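Ritiria Opens Wallcovering and Surface Pattern Range to Small Retailers

NERNPORT – Ritiria, a maker of printed wallcoverings and decorative surface films, said it will begin selling directly to independent home stores in March, ending a policy that limited its products to contract buyers and large distributors.

The change covers the company's full Flana line, a set of 59 patterns printed to order at the Nernport plant. Stores will be able to open an account with a first order of 15 rolls, mixed across any patterns and colors. The old minimum was 200 rolls of a single pattern.

"Small stores have been asking us for this for a long time, and we kept telling them no," said Upendo Lyimo, head of sales at Ritiria. "Our old presses took most of a morning to switch from one design to the next, so short runs lost money. The new press changes over quickly. We ran the numbers again and the answer was different."

The press was installed last summer and now handles all Flana production. Older equipment is still used for plain colors and for textured papers, which remain available only through distributors.

Under the new terms, stores will pay the same price per roll whether they order 15 rolls or more. Orders ship within two weeks of payment. Sample books are free with a new account, and replacement pages will be mailed when a pattern is added or dropped. Cut samples for shoppers can be ordered in packs.

Flana patterns fall into florals, stripes, geometrics and animal prints. Lyimo said animal prints have been the strongest sellers with contract buyers over the past year, mostly in pink, sand and gray, and that the company expects stores to see the same. Buyers often choose a busy print for the walls and a quieter marble or stone look for counters and tabletops – a pairing the new sample books will show side by side.

Pink leopard-style print with a beige marbled surface:

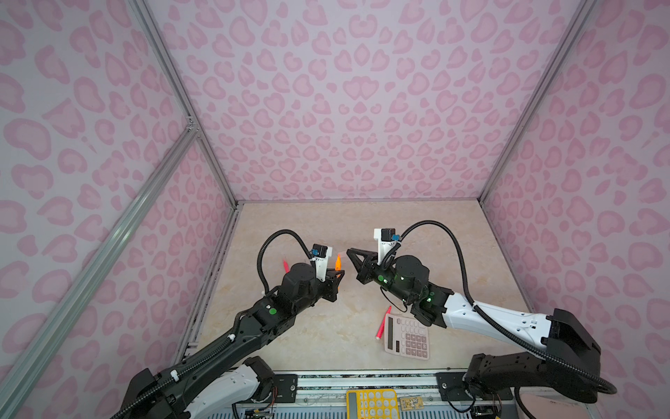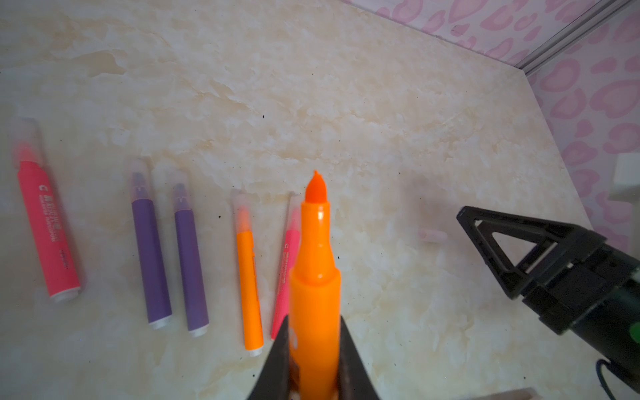
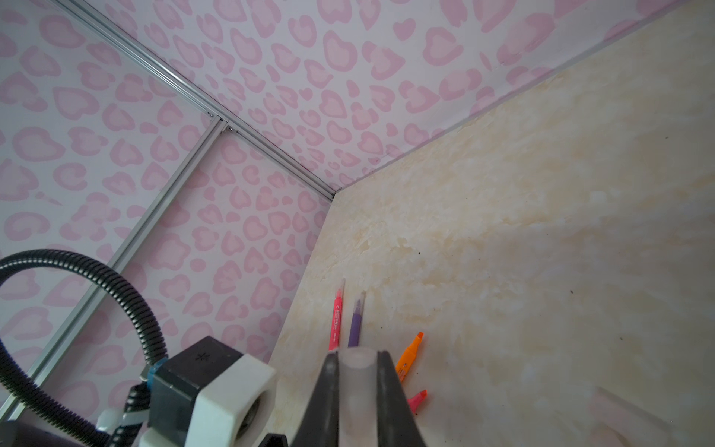

Stores in the Kershaw area will be served first, with accounts opening there at the start of March. Other regions will follow as the company adds staff to its order desk. Ritiria has hired two people for the desk so far and plans to keep phone support in Nernport.

Existing contract customers will see no change in pricing or delivery. Distributors who carry Flana may continue to do so, and stores that already buy through a distributor can stay with that arrangement or move to a direct account. A store may not hold both for the same location.

Returns will be accepted on unopened rolls from the same print batch. Ritiria will keep color records for each batch so that a customer who runs short can order a close match later, though the company advises buying enough for the whole room at one time.

Account forms and the current price list are available from the Ritiria order desk in Nernport, open from 8 a.m. to 4 p.m. Store owners should have their resale certificate on hand when they apply.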